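From: Iman Bensaid
To: homelibrary list
Subject: Re: Re: white shelving unit, what goes where?

Hi all,

Sorry for the slow answer, the week got away from me! Quoting the bit I'm answering:

> Iman, before you put a single book on that thing, decide what the
> middle is for. We filled our Molletti from left to right like a
> bookcase and had to pull everything out again a month later. Also,
> are you sure you want books on it at all? Deep shelves swallow
> paperbacks. And did you fix it to the wall? Please say yes.
> - Vlachou

Yes! It's on the wall. Two brackets up high, into studs, and I hung off it a bit (don't tell my sister). So that part you can stop worrying about.

As for the books, well, that was the whole idea when I bought it. I have 44 boxes in the back bedroom, labeled in a system that made sense in February and makes none now. "Misc. tall" is one of them. "Kitchen??" is another, and I opened it and it was all atlases. I was so ready to start shoveling things in on Monday night, and then your message came and I stood there with an atlas in my arms feeling caught.

So I've left it bare for now and I'm planning on paper first, like a grown-up. The layout is a tall column up the middle with shelves stepping down on both sides, all white, back panel too in the middle there. The center has that one really tall compartment with a wide board for a floor, and then lower ones under it. I keep wanting to put something big in the tall spot. My aunt's blue pitcher, maybe, or the dictionary on its stand. My husband votes for the record player, but then there'd be a cord, and I'd have to drill a hole in the back and I just got the thing looking nice. 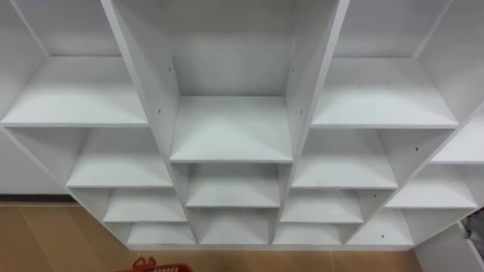 Vlachou wrote back to me last night that the cord shouldn't decide it, that a hole saw and a plastic grommet take ten minutes, and that the real question is whether I want to stand up every time a side ends. Fair point! I hadn't thought about standing up. I do my listening flat on the couch.

Okay, so the rest of my plan, and please poke holes in it (not literally, see above).

Left side, upper shelf: cookbooks. They're heavy and I'm a little nervous about sag. If anyone has run a strip of wood along the underside of a long shelf like that, did it look awful? I could paint it white, but matching whites is a misery. I tried on the old Rasley unit in the hall and it looked like a tooth that had been fixed.

Left side, lower down: board games and puzzles, so the kids can get at them without climbing. The bottom one gets the floor puzzles with the giant pieces.

Right side, upper shelf: novels, the ones I still reread. I'm thinking two rows deep with the back row raised on a plank so you can see the spines. Somebody here did that last winter and sent measurements and I cannot find the message. Was it in the Vondell thread? If it was you, could you resend?

Right side, lower: photo albums, and then my sewing things in baskets. I know, I know, baskets are cheating. But loose bobbins on an open shelf would last one afternoon in this house.

The small cubby way down on the far right, I've got no clue. It's an odd little space. Shoe polish? The flashlight? It feels like a place where things go to be forgotten, so maybe the warranty papers.

One more question, on dust. Flat white shows every speck, and I wiped it down on Saturday with a damp rag and got streaks all along the front edges. Dry microfiber after? A drop of dish soap? My mother swears by vinegar for everything up to and including the car, so I'm not asking her.

Oh, and if anyone close by wants the old Rasley, it's free. Two of the shelf pins are missing and one side has a crayon dinosaur on it that I've never managed to scrub off. You'd need a second person and a truck, and I can help carry after six.

Back to the boxes. I still haven't found my cake pans.

Iman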